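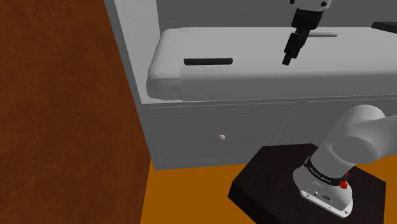 Cabinet and wood-grain panel, computer rendering.

Immunization diary, Dravano health centre
May, 7:40 a.m.

The measles catch-up clinic opened its second week this morning. The regional office confirmed overnight that two further cases have been identified, both in the Ronard area and both linked to a household already in isolation. Neither person required admission to hospital. The public exposure notice was amended before the doors opened and now includes the Randus community pool for the afternoon period only.

Cumulative doses given through the catch-up program stood at 1433 at close of business yesterday, against a planning target of 2000 for the month. Uptake remains strongest among parents of school-aged children. Adults who are unsure of their records continue to make up most of the telephone inquiries, and the advice to them is unchanged: a further dose may be offered where no written record can be found, subject to the usual screening for pregnancy and immune conditions.

Dr. Lý attended the morning briefing by telephone and asked that infants between six and 12 months be booked only where travel or a known exposure is documented. The booking line has been given revised wording.

Vaccine delivery was late - the courier reached the loading entrance at 10:15 - but the temperature log was in order and all stock was accepted. Walk-in service was held back about 20 minutes as a result. Those with appointments were seen on time.

Tomomi Tamura has taken over contact follow-up for Ronard and will report to the medical officer at noon and again at 4 p.m. Her first list was complete by early afternoon, apart from one family whose telephone number is out of service. A letter has been sent by hand.

Evening hours are to be extended to 8 p.m. until the end of the month. Notices have gone to the schools, the library and the seniors' centre. French-language copies are still at the printer and are expected tomorrow.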